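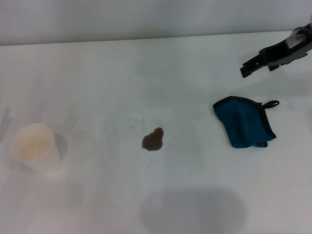 Figure 4. Tabletop with a small white paper cup, left.

4.2 Cover songs and where they sit in the set

We now turn to the part of the collection that gave us the most pleasure to work with, the handwritten and typed set lists. The Skurnetis collection holds 543 of them, given by 24 bands that played country rock, folk rock and related styles in small venues. We left out lists that were torn through the middle, lists that gave only keys and no titles, and second copies of the same list. That left 487 for the analysis in this section (the copy of the catalog we used was downloaded on 26 July 2022, and later additions are not included).

A set list is a wonderful kind of source. It is written fast, usually by one person, for four or five readers who already know what everything means. Titles shrink to a single word. A song called "The Long Way Down to Ferreira" in the publishing records shows up as LONG WAY, then LWD, and finally, on the last eleven lists from that band, as a capital L with a ring drawn around it. We spent far longer on these short forms than we had planned, and we would happily do it again. Wherever two readers disagreed on a title we went back to the other lists from the same tour, and if that did not settle it the entry was marked as unknown. Unknown entries are kept in the counts of set length but dropped from everything else.

Our first question was a plain one. Where do bands with their own songs put the songs of other people? Earlier writing on bar bands tends to treat covers as filler, there to hold a room until it is ready for something new. If that were so, we would expect covers to bunch up in the first third of the set and thin out toward the end. Our lists show a different shape. Covers are fairly common in the opening two slots, become scarce through the middle, and then come back strongly in the last three songs and the encore. The shape holds for the older lists and the newer ones, and for bands with a record deal as well as those without.

The encore is where things get really exciting. Of the songs by outside writers in the collection, 90 turn up in encores and nowhere else. These are songs that a band clearly knew well enough to play but kept away from the main set for years. Many are old: gospel numbers, train songs, waltzes, a few murder ballads. They also tend to be songs with a chorus that can be sung in three parts, and several lists have small notes in the margin saying who takes the high part. One band wrote ALL UP FRONT, 1 MIC next to the same closing song every time it appears. We read this as a nod to older stage practice, when a group would gather at one microphone and balance the voices by stepping in or back.

There is a second pattern, less tidy but worth reporting. When a band released a new album, its covers did not drop away as the new songs came in. What got pushed out was its own older material. The lists from the Jisora tour show this very well. In May, before the album was out, the band was playing six songs from its first record and four covers. By the end of the run it was down to two songs from the first record, and all four covers were still there, three of them in the same slots. We had guessed the opposite before we looked, and so had most of the readers who saw an early draft.

Why would a band protect other people's songs over its own? The lists alone can't tell us, but the notes written on them help. Next to covers we find far more remarks about singing and tempo ("slower!!", "don't rush vs 2", "wait for fiddle") than we do next to the band's own songs. Covers seem to have been worked on with great care. They may also have done a job that no original could do for a young band, telling a room which family of music it belonged to. A group from a city with no country scene of its own could make that claim in three minutes with the right waltz.

Instrument notes point the same way. The pedal steel is marked on more than half of the covers in the bands that had a steel player, and on far fewer of the originals. On the Solo lists, the ones made when a lead singer went out without the band, the covers stay in even though the steel is gone, and a note such as "hum the break" takes its place. We love these small fixes. They show a singer thinking about how a song the audience knew from a full arrangement could be made to work with one guitar and one voice.

Some limits need to be stated. The lists come from bands that kept their papers, and bands that keep their papers are probably better organized than most. A list also tells us what was planned. Crossed-out titles and arrows show that plans changed on the night, and surely there were changes that left no mark. Three bands gave many more lists than the rest, so we ran the slot counts again with each of the three taken out in turn. The dip in the middle of the set became a little shallower in one case, and the rise at the end did not move.

One more point came up late in the reading. Set lists written for support slots, when a band had half an hour or less, contain hardly any covers at all, even from groups that leaned on them heavily when headlining. We had folded these short lists in with the rest. Section 4.3 separates them and looks at how a band picked six songs to introduce itself to someone else's crowd.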